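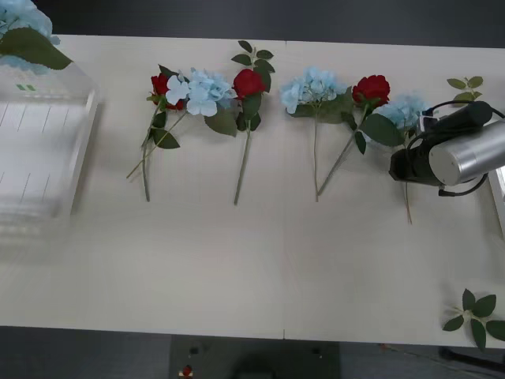

3.2 Materials and display conditions

The retail survey covered two garden centers, one in Bimton and one in Tasthorpe, where artificial stems are sold singly from open bins. Stock was limited to two types at both sites, red roses and blue hydrangeas, so that color and bloom shape varied together. This confound is carried through the analysis and is taken up again in Section 5.

Shoppers were approached after payment and asked to recall the price of each stem they had bought. A total of 558 interviews were completed, of which 200 came from Tasthorpe. Records with no stated price were dropped before coding. Recall error was computed as the signed difference between stated and paid price, divided by paid price, following the procedure in Tseng and Dankwa.

Bin position was changed each week. In the mixed condition the two types shared a bin; in the sorted condition each had its own. Price labels were printed by Fornex on matte card and fixed to the front of the bin at the same height in both conditions. Label text was not varied.

3.3 Surface and background

Earlier work by Kuo reported that patterned shelving raises recall error for low-cost goods. To limit this effect, all display surfaces were plain white with a matte finish. Seams between panels were left uncovered, as a pilot in November showed no difference between covered and uncovered seams (Table 3).

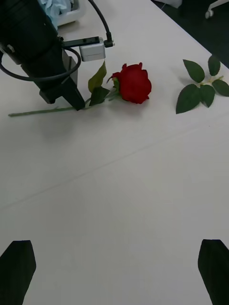
Figure 3. White matte surface with a faint seam between panels.

Surfaces were wiped each morning before opening. Lighting was left as found at each site, and readings were taken at opening and at closing. The Bimton readings were higher throughout, and site is therefore entered as a fixed effect in all models reported in Section 4.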